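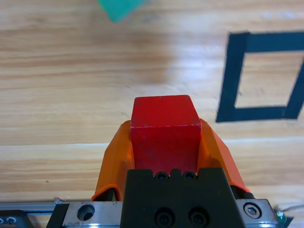
Red wooden cube, chipped along the top edge.

Going back for the last subject

Khôi Đào has the car packed by 6 in the morning and then can't find the keys. They're in the cello case. Of course they are. He's driving from Sevgate to Clolbridge with a cello, a rice cooker, a doona and an enrolment letter that says he has two subjects left on a music degree he started when he was nineteen. He's 30 now. Passenger seat's mine, what's left of it.

"I told everyone I'd finished," he says, somewhere past the first servo. "Mum had the cake and everything."

It's more common than you'd think, the nearly-degree. People get to the end, or close enough to see it, and something happens. A job. A baby. A fail in a subject they hated, and then a summer, and then another summer, and the student portal stops letting them log in. Khôi's was music history, which he failed by a whisker, and a recital he never sat. His hand was sore. Then it wasn't sore any more and he was working in a tile showroom and it seemed a bit late to ring up.

He rang up in September. Took him most of a lunch break to get through to a real person. She found him in the old system under the wrong surname, spelt two different ways, and told him his credits would stand if he re-enrolled by the next intake. After that he'd be starting over. He went and sat in the ute for a while.

The road to Clolbridge is mostly canola and then mostly nothing. We talk about rent. He's got a room behind a dentist's, shared kitchen, no playing after nine. He's sold his good bike and put by 2,000 dollars, and he's worked out on the back of a tile invoice how long that lasts if he doesn't eat out. Not long. The showroom has given him weekends at their other branch, so he'll be selling splashbacks on Saturdays and learning about Monteverdi the rest of the time.

First stop, the Rizzi. It's a bakery, or was, and the students have more or less taken it over. Vinyl booths, bad coffee, a very good vanilla slice. Flyers three deep on the noticeboard - bass player wanted, room wanted, bass player STILL wanted. Khôi orders for both of us and looks at the kids in the next booth, who are arguing about whether you can use a capo in an exam.

"I was them," he says. Then, "I was a lot more annoying than them."

The music building is up the hill and it smells the same, he says, carpet and valve oil. He wants to show me the practise rooms. The one he always used has a new door and the same piano. He plays a few notes on it with one finger, and the low D still buzzes. He's so pleased about the D. He makes me come and listen.

Orientation for returning students is on a Tuesday, in a seminar room with too many chairs. A woman who drives a school bus and has been picking away at her arts degree since her kids were in prep. A man who quit in third year to join a cover band and doesn't regret it, he wants that on the record, he just also wants the piece of paper. A nurse doing composition at night. They go round and say why they're back and most of the answers are short. "Bugged me," says the bus driver. That's her whole answer, and there's a lot of nodding.

The talk is library cards and parking. Parking takes up the most time, with real feeling in the room.

What nobody covers is the playing. You can catch up on reading. Getting a hand back is another thing, and Khôi knows it. For the past few months he's been doing scales in his mum's garage before work, slow, with a metronome, like a ten-year-old. His thumb cramps. His intonation up high is, in his words, a crime. There was one night in winter he put the cello away and looked up what you could get for it second hand. Didn't list it. Did take the photos though.

His teacher from back then has retired. The new one, who he meets after lunch, asks him to play anything he likes, and he picks the sarabande he was meant to do at the recital. I wait in the corridor, which is where you hear everything anyway. It starts stiff. There's a bad shift, a stop, a sorry. Then he goes back to the top of the line and it's better, warmer, and he gets through to the end without another sorry.

He comes out looking a bit wrung out. She's given him a list. Bow hold, thumb, the Vokgate studies, which he'd hoped were out of print. An hour a day of those and not a minute more until the cramp settles. The recital is at the end of semester and it'll be in the small hall, open to whoever turns up.

Is he inviting his mum?

He thinks about it all the way down the stairs. He'd have to tell her first, about the cake and all of it. He's told her he's moving for the tile job, wich is true on Saturdays.

"She'll be wild," he says. "And then she'll come. She'll bring my aunties."

We get the rice cooker out of the back. The dentist's has a side gate that sticks, and he has to put his hip to it with the cello on his back. Room's small, decent window. He sets the metronome on the sill, checks the time, and reckons he can get a good hour in before nine.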